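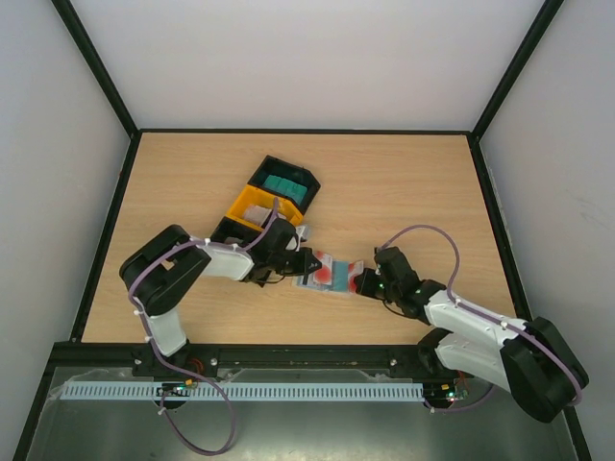

I've been on a drawer organizer kick since December and I'm not even a little bit sorry. If you've been reading for a while you know the state of my craft desk (and if you don't, picture a yard sale that got rained on). Well, I finally did something about it, and I want to tell you everything!

It started with Sneha Sisodia, my friend from the Tratel sewing group, who came over to borrow a seam ripper. I own several. I could not find one. We looked through two drawers, a shoebox and the tin that used to have Christmas cookies in it, and she ended up going home with a pair of nail scissors. The next day she texted me a link to a compartment tray from a company called Plastivero and the single word "please."

So I got one. Then I got two more. They come in colors, people! I went for black with a yellow section in the middle, and it cheers me up every time I sit down. My sister thinks it looks like a bumblebee. I have decided to take that as praise.

The thing I love most about a divided tray is that it makes you choose. Before, everything small went in one big bin and I told myself it was sorted, on the grounds that it was all in the same place. With compartments you have to ask what this thing is and what it lives with. Erasers and chalk blocks in one end. Beeswax, tailor's soap and the odd lump of something I use for rubbing along stiff zippers in the yellow part. The other end is for whatever I'm using that week, and I let that one get a bit messy so the rest stays nice.

I also switched to keeping my tray at an angle on the desk instead of lining it up with the edge. Haris Kadrić, who teaches the Thursd— sorry, the evening bookbinding class I took last year, has all his set up that way, turned a little toward his hand. I thought it was just how he'd put them down. Then I tried it at home and my wrist was so much happier! You reach straight down the length of the thing and don't have to hook your elbow around. Try it for a week and tell me if I'm wrong.

Now, fabric. Oh boy. I have a lot of small printed pieces (red and blue mostly, I have a type) and they've always been the worst offenders, because a scrap of cotton will wrap itself around anything with a point. What's working for me:

Press it first. I skipped this for years and my stacks always slid over.

Fold everything to the same width. I use an old Durkby catalog as a template, and it's pretty much perfect for fat quarters.

Lay it flat and pick it up from both ends when you move it. If you grab it in the middle it sags and you're back to folding. I learned this from Snežana Radonjić's quilting videos, where she moves whole stacks that way and nothing ever slips.

Anything smaller than my palm goes in the stuffing bag. No exceptions, even for the one with the little foxes. (There was one exception. It was the foxes.)

I did count the buttons, seeing as I was finally sorting them by size, and I have almost 600. Six hundred! A good 300 of those are plain white shirt buttons, and I can't remember buying a single one. I think they came in the jar I got from Marin Krasniqi when he was clearing out his aunt's place, along with 11 thimbles and a darning mushroom that I now use constantly. If anyone local needs white buttons, please, please write to me.

The whole job took me one long afternoon and a bit of the next morning, with a break for soup. I'd put aside a weekend for it and had time left over to clear the windowsill too — there's a plant there! I'd forgotten about the plant. It's fine, it's a succulent, it never liked me anyway.

Still to do: the thread. It's all in a Cisternas biscuit tin at the moment, tangled up with some elastic, and I keep walking past it and finding other things to be busy with. Dušan Petek left a comment on my last post about winding loose ends onto cut-up cereal boxes, so I'm going to give that a go and report back. If you have a better method, leave it in the comments, especially for the slippery embroidery stuff that unwinds itself as soon as you set it down.

Oh, and Sneha, your seam ripper is in the front compartment. Come get it whenever you like!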